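Tekgate Open Day: Frequently Asked Questions
Last updated 2022-06-16

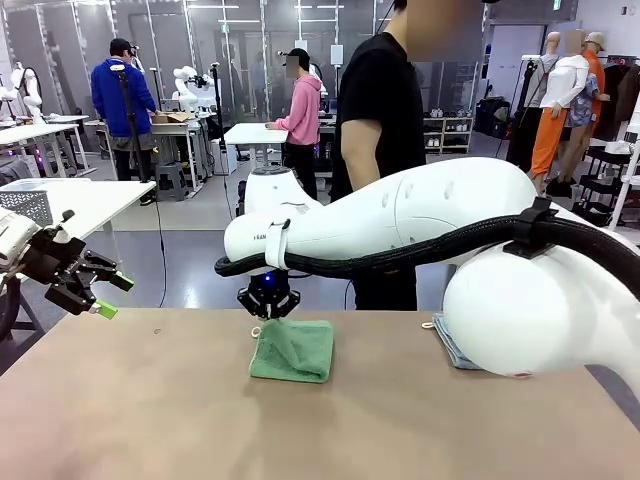

The towel station, with the right gripper over the green towel.

What will I see?
Robots handling household stuff at tables, with staff close by. The towel table gets the biggest crowd, which says something about how people feel about laundry. Expect two arms, a small supply of towels and long stretches of grown adults holding their breath.

How long does one towel take?
Longer than you. Please don't shout out your own time. Mali Rowlands runs the table and has heard it.

Why towels?
Cloth never lands the same way twice, so the arm can't simply repeat its last move. A brick would be easier, but few people need their bricks folded.

Can I touch the robot?
No. You can touch a towel, if you ask first and put it back worse than you found it. Ruan Dlamini likes a challenge.

Will it fold something I brought?
One item per visitor, hand towel size or smaller. No fitted sheets. We have our pride.

What are the mannequins for?
Clothing work, which isn't part of the tour. Please stop shaking hands with them.

When are the demos?
Every half hour from 10 a.m., except when Lesego Maluleke is at lunch. Each group is limited to 5 people per table, and the whole building to 100 at a time. If we're full, you'll wait in the lobby, where there is coffee of a kind.

Are children welcome?
Yes, from age three up, with an adult attached. Kids ask better questions than the adults do, so let them stand in front.

Can I take pictures?
Yes, without flash. Ask before you photograph staff.

Do I need to book?
Yes. Use the form on the visits page or call the front desk at extension 2529. Oratile Magagula will send you a confirmation and a parking map. The map is correct. The sign at the gate is not.

I missed it. Will there be another?
In October, same building. We hope to have the sign fixed.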